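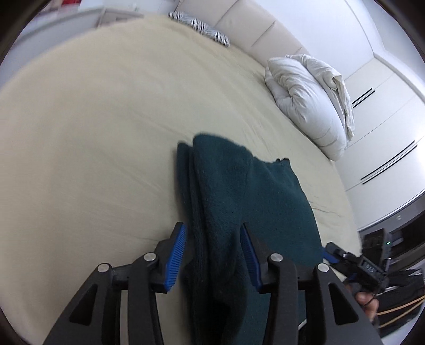
## 4. Fitting and checking the fingertip pads

The section covers the two-jaw hand-held gripper, Muro pattern, as used in pairs for folding work. Do steps 1 to 8 on one gripper, then repeat them on the other. Keep the parts of the two grippers apart.

**Caution:** Switch the gripper off before you touch the linkage. The inner bars can pinch.

1. Open the jaws fully and lay the gripper on its back on a clean cloth.
2. Check the pivot pins on both sides. A pin must sit flush in its joint and turn without play. If one stands proud, press it home by hand and go to section 6.
3. Peel off the old blue pad from the fingertip end. Wipe off any glue left on the metal.
4. Set the new pad with the ribs facing the gap between the jaws. Press for 20 seconds.
5. Fit the second pad the same way. The ribs on both pads must run in the same direction.
6. Close the jaws slowly. The pads should meet along their full length. A gap at the tip means the pad is seated too low – lift it and set it again.
7. Switch on and wait for the green indicator on the upright module.
8. Open and close the jaws 3 times and watch the display. The reading must change smoothly and return to the same value each time the jaws are fully open.

> **Note:** Fleece leaves lint between the ribs. Brush the pads after every session with the Enell soft brush. Do not use solvent.

### 4.1 Trial grip

Put a folded garment on a bed or other soft, flat surface. Bring the open jaws down with one on each side of a fold, close them, and lift. Hold for 2 seconds. If the cloth slips, brush the pads and try again before you change anything else.

Replace pads after 1000 grips, or sooner if the ribs look flat. Order spares from Olteanu as a pair.

Section last revised 17/11/2023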